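Subject: Re: [grippers] Tapered fingers on a two-arm cell, any experience?

Hello all,

Sorry for the slow reply, I wanted to get a decent run on the new fingers before writing back, and then the new fingers took longer to fit than I'd hoped (the Fundum adaptor plates have their holes on a slightly different circle from the old ones, so if you're ordering, do check which revision you've got!).

You wrote:

> We're weighing up the Dundier wedge fingers against the Corari
> parallel pads for a two-arm bench. Mostly lidded things, jars and
> cups, nothing over 200 g. Has anyone run both? I'm mainly worried
> about losing sight of the object in the wrist camera once the
> fingers are open wide. Also, is the Kiani controller happy with
> two different grippers on one bus?

We have run both now, so I can at least tell you how it has gone here. The wedges are the ones on the bench at the moment, and on the whole I'm very taken with them. They get into the gap between two things standing close together in a way the pads never managed, and for lids they are a joy once you have the closing force turned down. Straight out of the box it was far too keen and we dented a paper cup or two before I found the right setting.

Your worry about the wrist camera is a fair one, though. The fingers are big and black and they take up a good part of the bottom of the view, and anything just past a fingertip tends to be half hidden.

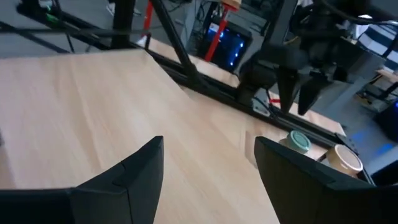

What we ended up doing was leaning on the head camera for the approach and only handing over to the wrist view for the last bit, when the thing you want is properly in the gap. It felt like cheating at first, but the numbers came out better. Over 2,460 grasps we had 19 where the arm closed on nothing at all, and 14 of those were from before we changed the handover. I haven't got a matching set for the pads, I'm afraid, so please don't read that as a proper comparison.

The other thing I'd say is to put a good mixture out on the table. We started with a row of identical jars and everything looked marvellous, and then of course it fell over the moment the lids changed colour or something had a square top. Now there are jars with all sorts of lids, a white-capped bottle, a little succulent, a booklet lying flat, and a pale board across the middle so that the heights aren't all the same.
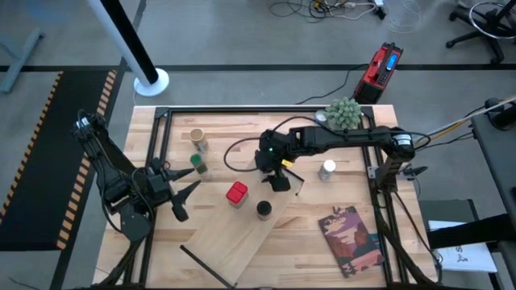

As for the Kiani, yes, it will take two different grippers, but you need to give each its own address before they both go on the bus, and power cycle in between. I lost most of an afternoon in January to that. If you leave them both on the default, one of them works beautifully and the other sulks, and it isn't always the same one.

I've still got our settings file for the wedges and can send it off-list if it's any use. And if anybody has tried the softer Corari pads on ribbed lids, I'd love to hear how you got on, as ours are sitting in a drawer and I keep meaning to give them another go.

All the best from a rather warm workshop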